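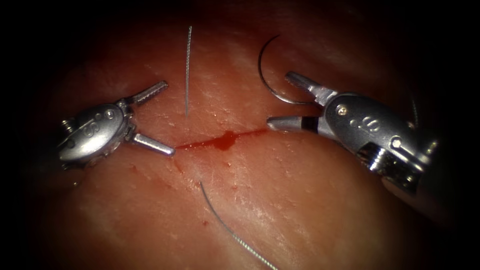
Grasper left, needle driver right, jaws open over the cut. Curved needle lying on the tissue.

Search the FAQ Type a keyword Go
26th May
By the Nikau bench team

Gripper and camera trials: questions we keep getting

Which grippers are you comparing?
Two. The Emetti grasper and the Zaidi needle driver, both on the same pair of arms. We did try the Emetti on both sides in April. Fine for handling thread, poor for driving a needle, it lets the curve roll in the jaws.

Can I swap them left to right?
Yes. Redo the tool offset after. Skip that and the tips land off and you will blame the camera.

Why serrated jaws if they chew up the suture?
Grip on a wet strand. Smooth jaws slip, at least ours did. If fraying is a worry, drop the closing force a notch before you change hardware.

How many stitches so far?
2940 logged, 1841 of those with the current pair. Failed throws are in the log too, marked F. Don't delete them please.

What counts as a failed throw?
Needle dropped and not picked up in 9 seconds. Thread snapped. Knot slid open when tugged. Anything else is a pass, even if its ugly.

Fixed camera or wrist camera?
Both if you can. Fixed one is better for lining up on the cut. Wrist one is better for following loose thread, but whatever is right up against the lens goes soft, so dont use it to judge jaw closure on the near tool.

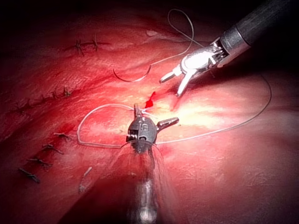 Loops are the hard part for tracking. Pale thread over a glare patch just vanishes, and the tracker picks up again on the wrong strand. Turning the light down helped more then any filter we tried.

Which controller?
Flultaston, stock firmware. The older one lagged nearly 2 frames behind the hand input and everyone overshot on the pull.

Does the wrist camera slow the arm down?
Not so we noticed. Cable drag is worse than the weight. Clip it twice along the shaft side, leave slack at the joint.

Can I get the raw logs?
Ask at the bench. Video is big so bring a drive.

Will you test a third gripper?
Maybe. Needs to fit the same wrist mount, we're not machining adapters again.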